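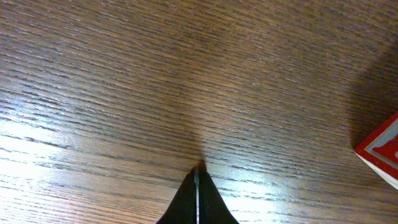

1/ Things I have learned from moving to a village with one bus. A thread, written at the stop in Jandcombe, where I have time.

2/ The bus is the 886. I was impressed by that until I asked what happened to the other 885. The driver said he'd only ever heard of the 14, and that one goes to the hospital.

3/ The timetable shows 4 buses a day. It doesn't say which of them run in school holidays. For that you need the second timetable, which is kept on the first bus.

4/ The first bus is at ten to seven in the morning. I have caught it twice. Both times everyone on board was asleep except a man eating a whole cucumber, and we nodded at each other like spies.

5/ You don't press the bell here. You say "just by the gate, please" and the driver stops just by the gate. I said it on my first trip and was let off at somebody else's gate, two miles short. It's a popular phrase.

6/ Each passenger has a seat. There are no signs. I sat in the second row on the left in my first week and the whole bus went quiet. A woman got on at Craddock, looked at me, and stood all the way to Botholm holding a tray of leeks.

7/ I now sit over the back wheel, where new people go. It's warm, it hums, and on the hill out of Craddock your teeth meet. I'm told seats come up from time to time. I didn't like to ask how.

8/ The woman with the leeks is Ülle Ramanauskas and she has forgiven me, I think. Last month she offered me a mint. She didn't say anything when she did it, so I'm still working out the terms.

9/ Conversation on the 886 covers the following: whether it's late, whether it was later last time, who has had their hedge done, and the price of the hedge.

10/ It also covers people who aren't on the bus. If you miss one, you're on the agenda. I had a cold in November and by the time I came back I'd sold the house and gone to live with a sister. I haven't got a sister. Several people asked after her.

11/ Shopping in Botholm: you get 48 minutes or three and a half hours. Nothing in between. In 48 minutes you can do the chemist or the butcher, but if you try both you'll end up running past the church with sausages.

12/ In three and a half hours you can do everything in Botholm 8 times. I've had soup in the same café so often that they now bring it when I come in for something else. I haven't wanted soup since spring.

13/ The café is called Javico. No one can tell me why. The owner bought it with the name on and says the sign is screwed in very well.

14/ There was a plan to move the bus stop to the other side of the road, so that people could wait out of the wind. It was dropped after a meeting at which it emerged that we'd all got used to the wind.

15/ I did think about getting a car. I went to look at one, a small green thing, very clean. Then I worked out that I'd be driving past the stop every morning with three empty seats and they'd all be standing there, watching me do it.

16/ So no car. I bought a better hat - it has flaps. Ülle looked at it for most of the way to Craddock and then said "well, you'll be warm", and I've been living off that ever since.

17/ Someone has just come past with a dog and told me the 886 was early today. It is never early. It went four minutes before I got here, apparently with my seat empty and a lot to talk about.

18/ Next one's at ten past one. Will take questions.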